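Search datasets, places, keywords
Go

Futine Stone Sample Library: data card

8 December 2025, by the Futine maintainers

# Futine Stone Sample Library

Futine is a table of worktop and flooring stones, with the care each one needs. It began as a spreadsheet kept by a small kitchen fitting business in Asten and was tidied up for wider use in June. The current release has 1197 rows, one per slab or tile.

## What is in it

Each row covers one piece of stone. The main file is `stones.csv`. A second file, `care.csv`, holds the cleaning and sealing notes and joins to the first on `stone_id`.

- `stone_id`: short code, never reused
- `trade_name`: the name on the supplier's label, spelling kept as found
- `family`: granite, marble, limestone, slate, quartzite or other
- `finish`: polished, honed, leathered or flamed
- `base_colour` and `second_colour`: plain colour words from the list in `colours.txt`
- `pattern`: plain, speckled, veined, mottled or banded
- `thickness_mm`: as measured at the edge
- `yard`: Rorau or Chacko
- `notes`: free text, often blank

Trade names are a poor guide to what a stone is. Several rows called "marble" by the yard are filed under `limestone` or `other` here, and the `family` column should be used for any sorting. Where the family was in doubt it is set to `other` and the reason is given in `notes`.

## How it was collected

The pieces came from two yards. Rorau supplied most of the granite and slate. Chacko supplied nearly all the marble and limestone, including offcuts. Each piece was wiped with a damp cloth, left to dry and looked at by a north window in the morning. Colours were picked from the printed chart by two people working apart. If they disagreed, a third person chose.

Pattern was harder to agree on than colour. A stone can be mottled when seen from across a room and veined when seen close to. The rule is to stand one metre away and record the strongest pattern only. Older rows were entered before this rule and 127 of them have not been checked again. They are marked `old_rule` in the `notes` column.
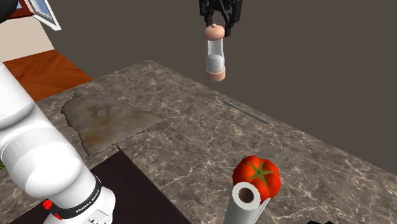 Edge profiles are not recorded. Fitters asked for them, but the yards sell slabs with a sawn edge and the profile is cut later, so there was nothing consistent to write down. The same goes for price.

## Care notes

`care.csv` covers 105 trade names. Each entry says whether the stone should be sealed, how often, and which household cleaners to keep away from it. Vinegar and lemon juice are listed against every marble and limestone. The advice is general and a supplier's own sheet should come first.

The `reseal_months` column assumes a kitchen in daily use. For a bathroom shelf or a window sill the gap can be longer. Blank means no advice, and should not be read as "never".

## Known problems

- Leathered finishes are under-represented. Rorau stocks few of them.
- `second_colour` is blank for plain stones and also for some rows where it was missed.
- Thickness was taken with 3 different gauges. One read slightly high, and its rows have not been corrected.
- Green stones look darker in winter light. Rows entered in the winter months may say `black` where `dark green` would be fairer.
- Two offcuts from the same slab may appear under separate codes.

## Using the files

Both files are UTF-8 with a header row and commas as separators. Some spreadsheet programs will turn codes such as `MAR-10` into a date. Import `stone_id` as text to avoid this.

Reports and corrections are welcome through the issues page. Please give the `stone_id` and say whether you have the stone in front of you or are working from a brochure. Corrections from brochures are kept in a separate list until a piece can be looked at.

## Licence

The tables may be copied, changed and shared, including for paid work, as long as Futine is credited. Trade names belong to the suppliers.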